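혼자 살면서 가계부를 다시 쓰기 시작한 이야기

작년 겨울에 가계부를 그만뒀다가 올해 7월에 다시 시작했다. 그만둔 이유는 단순하다. 앱이 세 번 바뀌었고, 바뀔 때마다 분류 항목이 달라졌고, 어느 순간부터는 내가 무엇을 기록하고 있는지 알 수 없게 됐다. 식비에 들어 있던 커피가 다음 앱에서는 여가비가 되고, 그다음 앱에서는 아예 '기타'로 빠졌다. 연말에 합계를 내려고 보니 비교가 되지 않았다.

이번에는 종이에 쓴다. 줄이 있는 평범한 공책이고 왼쪽에 날짜, 가운데에 내용, 오른쪽에 금액을 적는다. 분류는 하지 않는다. 분류를 하지 않으면 가계부의 의미가 없다고 말하는 사람도 있는데, 내 경우에는 분류가 제일 큰 걸림돌이었다. 적는 데 드는 시간이 길면 하루를 건너뛰고, 하루를 건너뛰면 일주일을 건너뛴다.

시작은 냉장고였다

다시 쓰게 된 계기는 냉장고 청소였다. 안쪽에서 두부 두 모가 나왔는데 둘 다 날짜가 지나 있었다. 같은 두부를 같은 가게에서 샀고, 첫 번째 것이 있는 줄 모르고 두 번째를 산 것이다. 그 옆에는 반쯤 쓴 된장이 있었고 찬장에는 뜯지 않은 된장이 또 있었다. 돈으로 치면 큰 금액은 아니다. 그래도 내가 무엇을 사는지 모르고 있다는 점이 신경 쓰였다.

그날 저녁에 지갑과 가방에 있던 영수증을 전부 꺼내서 식탁에 폈다. 오래된 것은 글씨가 날아가서 읽을 수 없었다. 읽을 수 있는 것만 공책에 옮겨 적었다. 한 시간 넘게 걸렸다. 적다 보니 한 달 동안 같은 편의점에 거의 매일 들렀다는 것을 알았다. 집에서 내려가면 바로 있는 곳이라 들른다는 의식도 없이 들렀던 모양이다. 살 것이 있어서 들어간 날은 많지 않았고, 대부분 음료수 하나와 과자 하나였다.

회사에서 점심을 같이 먹는 라마 자베르에게 이 이야기를 했더니 자기도 비슷하다고 했다. 라마는 가계부 대신 현금 봉투를 쓴다. 월급날에 한 주 치씩 봉투에 나누어 넣고, 봉투가 비면 그 주는 더 쓰지 않는다. 나도 예전에 해 본 적이 있는데 카드로 결제하는 것이 너무 많아서 맞지 않았다. 전기요금이나 통신비는 봉투에 넣을 수가 없고, 온라인으로 사는 것도 마찬가지다. 라마는 그런 것은 처음부터 빼고 장보기와 외식만 봉투로 한다고 했다. 듣고 보니 그 정도면 나도 할 수 있을 것 같지만 지금은 공책 하나만 하기로 했다.

적는 방법

하루에 한 번, 밤 열 시쯤 적는다. 세수하기 전이다. 시간을 정하지 않았을 때는 자기 전에 적으려고 했는데 누우면 적지 않게 된다. 그래서 세수 앞에 붙였다. 세수는 매일 하니까 가계부도 매일 하게 된다.

적는 내용은 짧다. '두부, 파, 달걀'처럼 물건 이름을 적고 합계를 적는다. 물건마다 가격을 따로 적지는 않는다. 다만 평소에 사지 않는 물건은 따로 한 줄을 쓴다. 지난달에 우산을 샀고, 욕실 발판을 샀고, 형광펜을 샀다. 이런 것은 나중에 다시 찾아볼 일이 있다. 우산은 벌써 한 번 찾아봤다. 살이 휘어서 가게에 가져갈까 했는데 언제 샀는지 기억나지 않아서 공책을 뒤졌다.

돈을 쓰지 않은 날에는 날짜만 적고 줄을 긋는다. 처음에는 그런 날을 비워 두었는데, 비어 있으면 안 쓴 것인지 안 적은 것인지 구분이 되지 않았다. 줄을 그어 두니 확실하다.

금액이 틀려도 고치지 않는다. 카드 내역과 공책이 맞지 않는 날이 있다. 1,605원이 차이 난 적이 있었는데 한참 찾다가 그만뒀다. 예전 같으면 찾을 때까지 앉아 있었을 것이다. 가계부를 그만두는 이유 중에는 이런 것도 있다고 생각한다. 맞지 않는 숫자를 붙잡고 있다 보면 다음 날 펴기가 싫어진다. 이제는 차이를 '모름'이라고 적고 넘어간다. 한 달에 한두 번 정도 '모름'이 나온다.

장보기가 달라졌다

제일 많이 달라진 것은 장보기다. 전에는 퇴근길에 배가 고픈 상태로 마트에 들렀다. 지금은 일주일에 두 번, 저녁을 먹은 다음에 간다. 배가 부르면 빵 코너를 그냥 지나갈 수 있다. 가기 전에 냉장고를 열어 보고 없는 것만 종이에 적는다. 종이는 공책 맨 뒷장을 찢어서 쓴다.

동네에 마트가 두 군데 있다. 큰길 쪽은 채소가 싸고, 지하철역 쪽은 생선과 고기가 낫다. 예전에는 둘 다 가는 것이 부지런한 것이라고 생각했는데 공책을 보니 두 군데를 다 간 날에 돈을 더 썼다. 싼 것을 찾아다니다가 필요 없는 것을 집어 온 것이다. 그래서 한 번 나가면 한 군데만 간다. 채소가 필요하면 큰길, 고기가 필요하면 역 쪽이다. 둘 다 필요하면 하나는 다음번으로 미룬다. 미룬다고 해서 곤란했던 적은 아직 없다.

1+1 행사도 거의 사지 않게 됐다. 혼자 살면 두 번째 것을 먹는 데 오래 걸린다. 요구르트는 괜찮고 콩나물은 안 된다. 콩나물 두 봉지를 사서 한 봉지를 버린 기록이 공책에 두 번 있다. 버린 것도 적는다. 버린 것을 적는 칸은 없어서 그날 줄 끝에 작은 글씨로 '버림'이라고 쓴다. 보기 싫은 글자라서 효과가 있다.

탈라 타라우네가 우리 집에 와서 공책을 보더니 배달이 왜 이렇게 적으냐고 물었다. 배달을 끊은 것은 아니다. 배달을 시키면 배달비를 음식값과 나누어 적기로 했는데, 그렇게 적어 놓으니 손이 잘 안 간다. 음식값에 섞여 있을 때는 몰랐던 금액이다. 탈라는 배달비보다 설거지가 싫은 게 더 크다고 했고 그 말도 이해가 된다. 비 오는 날에는 나도 시킨다.

집에 있는 물건

공책을 쓰면서 물건을 사기 전에 집에 있는 것부터 찾아보는 습관이 생겼다. 건전지, 테이프, 건조대 집게 같은 것은 거의 항상 집 어딘가에 있다. 문제는 어디에 있는지 모른다는 것이다. 그래서 서랍 하나를 비우고 자잘한 물건을 한곳에 모았다. 모아 보니 손톱깎이와 줄자가 여러 개였다. 남는 것은 라마에게 하나씩 주었다.

정리함을 살까 하다가 사지 않았다. 정리하려고 물건을 사는 것은 전에도 여러 번 해 봤고, 그 정리함들이 지금 베란다에 쌓여 있다. 서랍 안은 과자 상자를 잘라서 칸을 나눴다. 보기에는 별로지만 서랍을 닫으면 보이지 않는다. 크기가 맞지 않으면 다시 자르면 되고, 더러워지면 버리고 새 상자를 쓰면 된다.

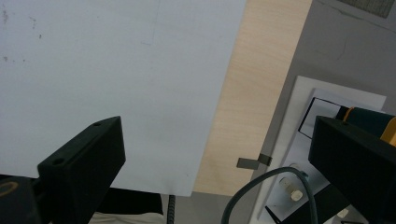
고정비

매달 나가는 돈은 공책 첫 장에 따로 적어 두었다. 월세, 관리비, 통신비, 보험, 그리고 구독 두 개가 있다. 구독은 원래 더 많았다. 첫 장을 쓰려고 카드 내역을 보다가 본 적도 없는 영상 서비스에 돈이 나가고 있는 것을 발견했다. 무료 체험을 신청하고 잊어버린 것이다. 해지하는 데 오 분도 안 걸렸다. 몇 달 동안 그 오 분을 안 쓴 셈이다.

통신비는 요금제를 바꿨다. 데이터를 얼마나 쓰는지 확인해 보니 내던 요금제의 절반도 쓰지 않고 있었다. 집과 회사에서는 와이파이를 쓰고, 지하철에서는 책을 읽거나 존다. 바꾸고 나서 부족했던 달은 없다. 상담원이 지금 요금제를 유지하면 주는 혜택을 여러 가지 설명했는데 하나도 쓴 적이 없는 것들이었다.

보험은 손대지 않았다. 들을 때는 알 것 같은데 돌아서면 모르겠고, 모르는 채로 바꾸는 것은 좋지 않을 것 같다. 이것은 겨울에 시간을 내서 볼 생각이다.

관리비는 내가 줄일 수 있는 부분이 많지 않다. 고지서를 항목별로 읽어 본 것은 이번이 처음인데, 대부분 공용 부분이고 내가 쓴 만큼 나오는 것은 수도뿐이었다. 전기는 따로 나온다. 여름에는 에어컨을 켜니까 오르고 가을에 내려간다. 당연한 이야기인데 숫자로 적어 두니 여름 요금을 보고 놀라는 일은 줄었다.

안 되는 것도 있다

책은 줄지 않았다. 공책을 넘기면 책방 이름이 제일 자주 나온다. 도서관에서 빌려 보려고 회원증도 새로 만들었는데, 빌린 책을 읽다가 마음에 들면 결국 산다. 이것은 그냥 두기로 했다. 술을 거의 마시지 않으니 그쪽에서 남는 것으로 생각한다.

선물도 예상이 안 된다. 지난달에는 생일이 겹치고 결혼식이 하나 있었다. 이런 달은 합계가 갑자기 커진다. 매달 2,000원씩이라도 따로 모아 두라는 조언을 읽은 적이 있는데 그 금액으로는 축의금 봉투나 살 수 있을 것 같다. 금액을 좀 올려서 해 볼까 생각 중이다.

앱으로 돌아갈 생각도 가끔 한다. 종이는 합계를 직접 내야 한다. 월말에 계산기를 두드리면 약 20분 걸리고, 두 번 하면 두 번 다 다른 숫자가 나올 때가 있다. 그럴 때는 세 번째까지 하고 두 번 나온 숫자를 쓴다. 불편하지만 이 시간에 한 달 치를 처음부터 끝까지 읽게 된다. 앱을 쓸 때는 합계만 보고 닫았다.

공책은 지금 절반 조금 넘게 썼다. 이대로면 연말 전에 다 쓸 것 같아서 같은 것으로 한 권 더 사 두려고 했는데, 서랍을 열어 보니 전에 사 놓고 안 쓴 공책이 있었다. 줄 간격이 조금 좁지만 그걸 쓰기로 했다. 다음 글은 보험을 정리하고 나서 쓰겠다.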